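Traltell Plated Food Set, fault subset

README

This folder holds the episodes we pulled out of the main Traltell set after the grip force fault in May. They are kept apart so that people don't train on them by accident. If you want clean pick-and-place data, use the main set and skip this one.

What's included

The subset has 1,961 episodes of a two-finger gripper working with food on paper plates. Each episode has wrist camera video, joint positions, commanded finger width, measured finger width and motor current. The main set uses the same layout, so the same loader works for both.

What went wrong

The gripper controller, which we call Birkell, limits closing force by watching motor current. After an update, the limit was read in the wrong units. The fingers kept closing well past the point where they should have stopped. On firm items this showed up as a high current reading and little else. On breaded and soft items the coating cracked or the food split.

The fault was hard to spot because the episodes still counted as successes. Our success check only asked if the item left the plate and arrived at the target. It didn't ask what shape the item was in. The problem came up when someone cleaning the cell in Naylor, our test room, found crumbs packed into the finger joints.

A second problem came from the first. Crumbs in the joints kept the fingers from opening all the way, and the width sensor drifted. In 37 episodes the measured width is wrong from the first time step. These are marked width_bad in the index file.

Safety

The same force limit protects hands. With the limit off, the gripper could have pinched an operator reaching in to swap a plate. There were no injuries. Work in the cell stopped until the limit was fixed, and the controller now refuses to start if the limit is outside its allowed range. Operators also have to press the stop button before reaching in — this was a habit before and is now a written rule.
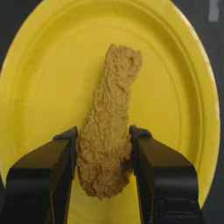
Wrist camera view, breaded chicken tender on a yellow paper plate, fingertips at either side of the lower part.

Known limits

Force was never measured directly. Motor current is the only stand-in, and it is noisy in the first 10 time steps of each episode. Food condition labels were added later by hand from the video and can be wrong where the fingers hide the item.

Use

Suitable for fault detection and for testing grip checks. Not suitable for training a grasp policy. The loader is in the Viria tools folder — set include_fault to true or it will skip these files.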